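Budget check: simulation seats vs. second arm pair for linen handling

tilebound
November 1, 2024
We have a planning number of 797 per seat per month for Rilon and a quote from Jukimholm for a second pair of arms. The money covers one or the other. The task is bed making plus nightstand pickup in guest rooms. Which would you buy first?

ostrava_k
Arms. Cloth in simulation is still poor, and you will end up tuning friction values nobody can measure. We ran 50 sheet pulls on hardware and learned more than in a month of Rilon.

gearlash
Disagree. Sheet pulls are one part of the job. Reach, base placement and room layout can all be settled in simulation before you commit to an arm length. Ask Jukimholm for the restocking fee if you get that wrong.

ostrava_k
It's 20 percent. Still cheaper than a year of seats.

gearlash
Only if you buy 2 or more seats. One is enough for layout work. I set the robot between the bed and the nightstand, left gripper at the sheet, right one over the top of the cabinet.

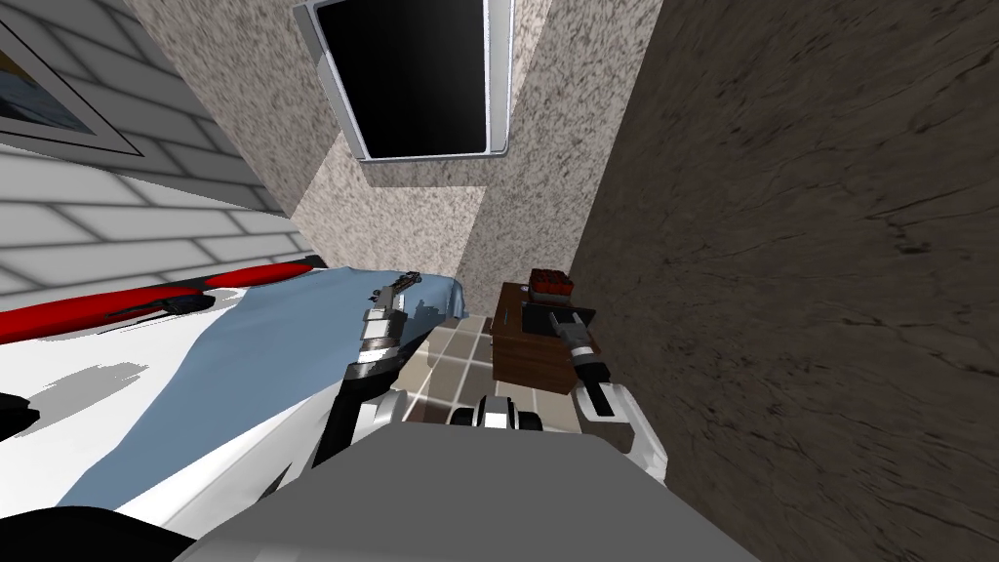 Both targets have to be checked from the same base position – otherwise you are budgeting for drive time too. I would run this in Nurum as well before signing, as its arm models use different joint limits.

tilebound
One seat through the end of November, then. Does the Bermúdez gripper import cleanly?

gearlash
Geometry yes, finger limits no. Enter those by hand.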